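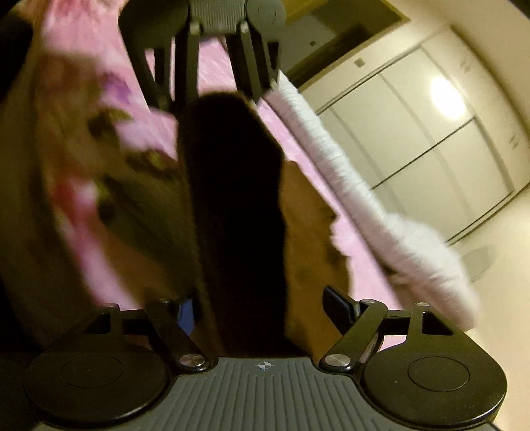 Two grippers and a long, nearly black object, pink floral cloth behind.

Workshop notebook: Stillwood service desk, record form migration
March 2022

Work continued on moving the Stillwood customer record form from the old layout engine to the one supplied with the current Clallora release. The test organization was restored from backup before work began, and all custom scripts were exported and stored in the project folder under "pre-migration."

The form carries 70 fields on 16 tabs. Most are standard text and date fields and loaded under the new engine with no change. The remaining fields depend on scripts written at different times and by different teams, and these were the subject of the session.

Findings so far:

The address block fails on load. Its script looks up the postal code field by its position on the page, and the new engine does not guarantee that position. The lookup was rewritten to call the field by its schema name. The block now fills correctly on new records and on existing ones. It has not been tried on records merged from two accounts.

The contract tab opens blank when it is selected before the header has finished loading. A refresh brings the data back. The script runs on the tab event and expects the account type to be present already. Moving the call to the form load event cured the fault in Fang, but the same change in Jorano produced a second save prompt on closing the record. The Jorano copy has been returned to its earlier state until the cause is known.

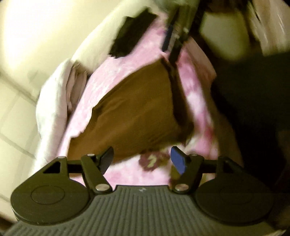

Reading time: 3 min

Hidden sections behave differently from before. Under the old engine a hidden section was still drawn and its fields could be read by script. Under the new engine it is not drawn until shown. Two scripts relied on the old behavior, both in the billing section. The values they need are available from the record itself, and the scripts should read them there.

The embedded order history page was left alone. It uses its own style sheet, and colleagues are asked not to edit it while the form work is open.

Permissions were checked using the read-only role and the service agent role. The agent role could see the internal notes field, which is supposed to be limited to supervisors. The same result was obtained with the old engine switched back on, so the fault lies in the role setup. A separate ticket has been opened.

Still to be done:

- Trace the second save prompt in Jorano
- Test the address block on merged records
- Replace the two billing scripts
- Confirm printing from the summary tab
- Remove the old engine setting from the deployment package once all items are closed

The old engine remains available until July. Changes to the production form are suspended until then, except for label corrections, which should be entered in the shared change log before they are published.

Related entries
Clallora test organization: restore steps
Field naming rules for Stillwood forms
Jorano: save events and closing prompts
Role setup for internal notes
Order history page, style sheet notes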